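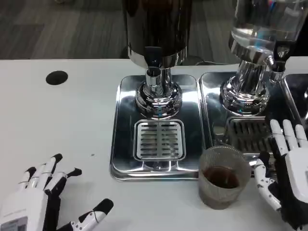 Slide 1. Drinks dispensers with taps, side by side on a white table.

Self-service drinks at small conferences: speaker notes
02/11/2022

Leave the title slide up while people sit down. Say who I am and that I run the catering side at Purnmont. Questions at the end, but shout if you can't hear.

Slide 2. Where the numbers come from
Everything today is from the Femora meeting in July, held over two days at the Luik building. 400 delegates booked. We had one foyer, one service lift and a kitchen two floors down. Mention the lift again later, it matters.

Slide 3. What we used to do
Staff poured everything. Two long tables, cups laid out in rows, a queue at each end. The queue met in the middle and blocked the door to the main room. Sessions started late after every break and the chair complained each time. Show the floor plan and point to the door.

Slide 4. What we changed
Split the drinks into four stations along the walls. Hot drinks at two, cold drinks at the other two. Milk and sugar went on a separate small table a few steps away. If you remember one thing from this talk, make it the separate table. People stand still while they stir.

Pause here. Somebody usually asks about allergies and oat milk. Answer: labelled jugs, own spoon, own end of the table.

Slide 5. How much people drank
Morning break, day one: 144 litres across all stations. Morning break, day two: 132 litres. Day two was cooler and some people had gone home. Do not read out the rest of the table, it is in the handout.
Water went faster than juice at every break. We had ordered them in equal amounts and sent juice back.

Slide 6. Refilling
Breaks were 20 minutes. One trip down to the kitchen and back took nearly half of that if the lift was busy. So any station that ran dry in the first few minutes stayed dry. We moved the spare stock up to a cupboard on the same floor before the doors opened. Check with the venue that the cupboard can be locked.
Fill during sessions, never during breaks. Quiet lids if you can get them.

Slide 7. Taps and trays
Check every tap before filling, with a cup of plain water. Empty drip trays at each changeover. Put a cloth under the table where staff can reach it. Leave enough height under the tap for the cups you have ordered. We got this wrong with the tall cups on day one.

Slide 8. Booking it all
We put the orders through Emik and kept one sheet per station. Skip this slide if running late.

Slide 9. What did not work
Signs on the tables. They were hidden as soon as three people stood in front of them. Hang them at head height or higher.
Bins next to the drinks. Same trouble as the milk.

Slide 10. Questions
Handouts are by the door. Spare copies in the blue folder.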